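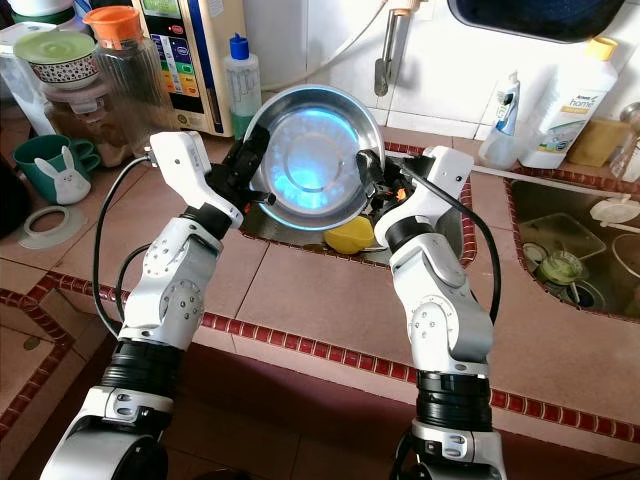 Das Versprechen passt auf eine Postkarte: nie wieder Kalk. Die Firma Plomera verschickt es seit Januar an die Haushalte in Fernberg, zusammen mit einem Teststreifen und einem Bestellschein. Wer den Streifen ins Leitungswasser hält, sieht ihn violett werden. Violett, so steht es auf der Rückseite, bedeute »Handlungsbedarf«.

Violett wird der Streifen allerdings fast überall. Er zeigt Calcium und Magnesium an, zwei Mineralstoffe, gegen die gesundheitlich nichts spricht. Hartes Wasser hinterlässt Ränder im Kessel und Flecken auf der Armatur, es kostet Entkalker und gelegentlich Nerven. Ein Notfall ist das nicht. Auf der Postkarte klingt es wie einer.

Das Gerät heißt Zusano und soll 2180 Euro kosten, ohne Einbau. Es arbeitet nicht mit Salz wie eine klassische Enthärtungsanlage, sondern mit einem »Impulsfeld«, das die Kristalle umformen soll. Was dabei genau geschieht, erklärt der Prospekt auf 14 Seiten kein einziges Mal. Dafür gibt es Wassertropfen vor Sonnenaufgang und eine Familie mit sehr weißen Zähnen.

Auf Nachfrage verweist Plomera auf eine eigene Untersuchung in 700 Haushalten. Die Zufriedenheit sei hoch gewesen. Gemessen wurde sie per Fragebogen, vier Wochen nach dem Kauf, bei Leuten, die gerade viel Geld ausgegeben hatten. Eine Vergleichsgruppe ohne Gerät gab es nicht. Auch die Menge des abgelagerten Kalks hat offenbar niemand gewogen.

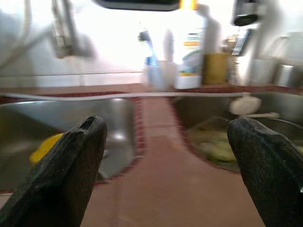
Zdeňka Tóth sieht das milder. Sie habe das Gerät seit zwei Jahren im Keller und putze seither deutlich seltener, sagt sie am Telefon, und ob das nun am Impulsfeld liege oder daran, dass sie nicht mehr so genau hinschaue, sei ihr ziemlich egal.

Das darf es ihr auch sein. Nur ist ein gutes Gefühl eben kein Messwert — und für einen Bruchteil der Summe bekommt man sehr viel Zitronensäure. Wer tatsächlich weicheres Wasser braucht, etwa für eine empfindliche Therme, sollte zuerst beim Versorger nach dem Härtegrad fragen und sich danach ein Angebot für einen Ionentauscher geben lassen. Der hat eigene Nachteile, er will Salz und regelmäßige Wartung, aber seine Wirkung lässt sich am Wasserhahn nachprüfen.

Plomera bietet inzwischen Ratenzahlung an. Den Teststreifen legt die Firma weiterhin kostenlos bei.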